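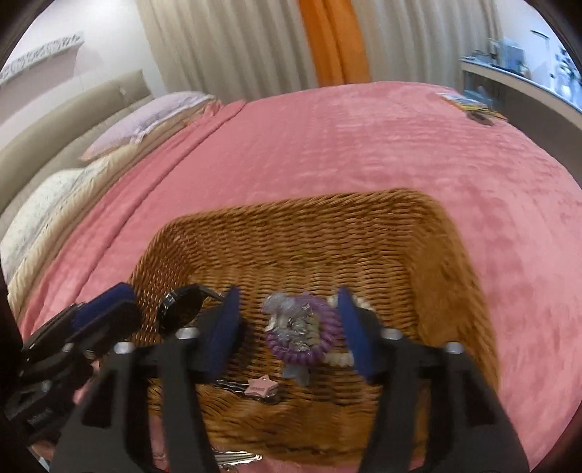 Plorkance Handling Group

The Vaddale open day was a public demonstration of hand-held gripper work, held 8/15/20 by the Plorkance group. Organized by Idun Strömberg. Planned for April, then moved.

Format

Small household items in a wicker basket, set on a bed — keys, sunglasses, spiral hair ties, a beaded bracelet. Operator works a two-finger gripper by hand, picks one item, puts it down elsewhere. Sessions ran 45 minutes, 2 operators taking turns. Visitors could try it after. Hair ties were considered the hardest, they tangle with anything near them.

Attendance

42 visitors, acording to the sign-in sheet. Kha Lý gave the opening talk. Fermín Mansilla ran the bedroom station. Over 1,165 picks logged by closing, dropped items included.

Later use

Recordings went to the Nullosano project for training arm software. A second open day was discussed but no date was ever anounced.

Category: Robotics demonstrations | Open days

Comments

Iara A.: Keys were easy when I tried. Bracelet, no chance.

kpurba: was the talk ever posted anywhere?

Iara A.: Slides only I think — ask Kha

Contact | © Plorkance | Back to top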